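From: Letay Alemayehu
To: Kellanby Shared Suppers list
Date: Apr 4, 2026
Subject: Re: [suppers] Flatbreads for the autumn long table?

Hi everyone,

Ferhat, yes, yes, a hundred times yes to flatbreads! I've been hoping someone would bring this up ever since the soup night, when we ran out of bread before the second pot was even opened.

Ferhat Ekinci wrote:
> Would people be keen on making the bread ourselves this time
> instead of buying it in? My aunt's yufka recipe is only flour, water,
> salt and a long rolling pin. I reckon we'd want 900 g of flour per
> batch, and a batch gave me 14 rounds when I tried it at home. The
> part I can't work out is how to keep them soft until people sit down.
> Also, does anyone have a second griddle?
> Ferhat

On keeping them soft: stack them as they come off the heat and wrap the whole pile in a clean tea towel, then put the bundle inside a big lidded pot. The steam does the work. My mum did this with every flatbread she ever made and hers were still bendy at the end of a very long lunch. If the yufka has dried right out (and I gather some people dry it on purpose, for storing?), flick a bit of water over each round and leave it under the towel for 20 minutes. I tried that last night with a batch I'd badly overcooked and it came back beautifully – I ate three standing at the bench.
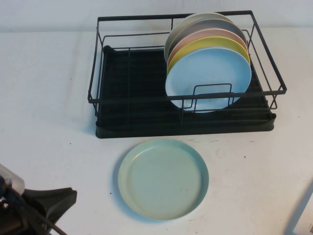

For the griddle, I have a cast iron one that covers two burners. It's heavy, so I'd love a lift to the hall if anyone is driving in from the Bemley side. Bảo Lã has a flat steel pan as well, and he told me he'd be happy to bring it provided it doesn't get scrubbed with soap. Fair enough!

A few thoughts on the dough, and Ferhat please correct me if your aunt would be horrified. I used warm water and let the dough rest under an upturned bowl, and it rolled out so much more easily than the piece I was impatient with. I also found plain flour nicer to work with than the strong bread flour, which kept springing back at me. Has anyone tried swapping in a bit of wholemeal? I'd like some of that nutty flavour but I worry about tearing.

Then there's what goes on them. Yiğit Duman offered his white cheese and parsley filling, and I'd like to make a pot of misir wot, the red lentil one, mild enough for the kids with extra berbere on the side. Lentils tucked into yufka is not something either of our grandmothers ever served, but I had it for breakfast today and I'm completely sold.

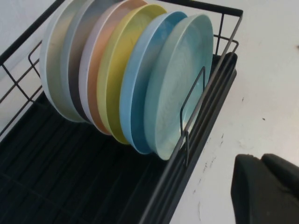 Ertuğrul Bozkurt asked off list whether we could do a gluten-free option. I'd be glad to make injera with pure teff, though it needs a few days to ferment, so I'd have to know numbers early. It would need its own pan and its own corner of the kitchen, away from all that flour. Can you reply to the list if you'd eat it?

Last thing – rolling pins! The long thin kind is best, but a length of smooth dowel from the hardware shop does the job if you sand it and rub it with a little oil. Mine is 82 cm, which is a bit silly in my kitchen and will be perfect on the hall tables. Come early if you want to learn to roll. I'm still wobbly at it myself and my rounds look like maps of Tasmania, but they taste great.

Cheers,
Letay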